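About Venalell

Venalell is an upholstery and furniture fabric testing company. We measure how woven, knitted and coated fabrics hold up under abrasion, light, cleaning and seam stress, and we report the results in a form that furniture makers, contract buyers and mills can use directly. We do not sell fabric and we do not take commission on fabric sold by others.

What we test

Most of our work falls into the following groups:

Abrasion resistance, flat and over a curved former
Seam slippage and seam strength, warp and weft
Pilling, graded after each set of cycles
Colorfastness to light, to rubbing (dry and wet) and to water
Dimensional change after cleaning
Tear strength of coated fabrics and backings

Samples are conditioned at a fixed temperature and humidity before any measurement is taken. A sample that arrives folded is laid flat for the full conditioning period. Fabric taken from a finished piece can be tested, but the report will state that it was not roll stock, and the result should not be used as a specification for the roll.

How a job runs

A standard request needs 4 meters of fabric at full width, taken at least one meter in from the end of the roll. Please mark the warp direction and the face side. Unmarked samples are held until the sender confirms both in writing. Standard turnaround is 14 working days from the date the sample passes intake. Light exposure is quoted separately, as the time needed depends on the grade the customer is testing to.

Reports list the method, the equipment setting, each individual reading, the mean and the spread. We do not issue pass or fail statements unless the customer supplies a written limit before testing starts.

Our sites

The main laboratory is at Gonari, where all abrasion and seam work is done. The light exposure room and the cleaning line are at Entili. Samples move between the two sites under one job number, and the intake desk at Gonari remains the contact point throughout. The retained sample store holds 2384 pieces. Each is kept in a dark sleeve and may be requested for comparison by the customer that submitted it.

The Bonero reference set

Bonero is our in-house set of reference fabrics, currently about 146 cloths in plain, twill, velvet and coated constructions. One cloth from the set is run alongside every abrasion job. If its reading falls outside the control range, the job is stopped and repeated on a second machine.

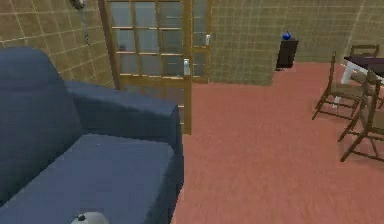
Written by the Venalell technical desk | Page updated 8/18/25

Color and seating

Dark blues are among the shades we are asked about most often for seating. Surface wear tends to show on them as a change in shade before any thread breaks, so the endpoint used for abrasion should be agreed in advance. Customers may choose thread break, shade change, or both. Where both are chosen, the two cycle counts are reported on separate lines.

Sending samples

Request a job number from the intake desk before shipping. Write it on the outside of the package and on a tag stapled to the fabric selvage. Do not use adhesive labels on the face side. The revised price list takes effect in September, and quotes issued before then will be honored for the period printed on them.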